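Berodby manipulation group - project meeting, February

Present: Anil Reddy (chair), Aishwarya Warrier, Venkatesh D'Souza, Karthikeyan Kotian (minutes)
Apologies: Ilango Chacko

Meeting opened at 10.15.

1. Last meeting's minutes
Agreed with one fix: the Sadodard baseline was trained for 60 epochs, and the old text left the number out.

2. Simulated kitchen results
Aishwarya went through the new runs and everyone was very pleased with them. The policy was trained on 2663 simulated episodes, with objects, wall colours and room layout shuffled each time, and then tried on 224 layouts it had never met. The cluttered counters did much better than any of us had guessed! Venkatesh asked whether the gain came from the shuffled layouts or just from having more data. Aishwarya has a run with the same number of episodes and a fixed room, and it falls well behind once the counter gets busy, so she is fairly sure it's the shuffling. Anil would like that comparison near the front of the write-up.

There was a long and lively talk about the toast-to-plate task, as it's the one where the arm has to work over a full worktop.
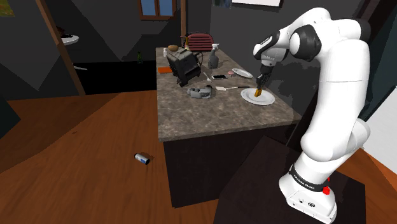

Most of the remaining failures come at the release. The policy gets the piece over the plate nicely, then opens the fingers a little early or dithers above it. Karthikeyan thinks the reward pays out too soon, while the piece is still in the grip, and wants to try paying only once it is resting on the plate. Venkatesh would sooner leave the reward alone and add a short pause before opening. Agreed to try both, with 2 seeds each, on the same test layouts.

3. Gajewski renderer
Shadows now come out properly under small objects on the floor. Rendering is slower, but Anil is happy to live with that for the test set. Training stays on the old settings for now.

4. Actions
Aishwarya - fixed-room comparison plot, with failures split by stage.
Karthikeyan - reward change.
Venkatesh - pause before release.
Ilango - check disk space on Clokberg before the new runs start (Anil to tell him).

Meeting closed at 11.20. Next one in March, same room.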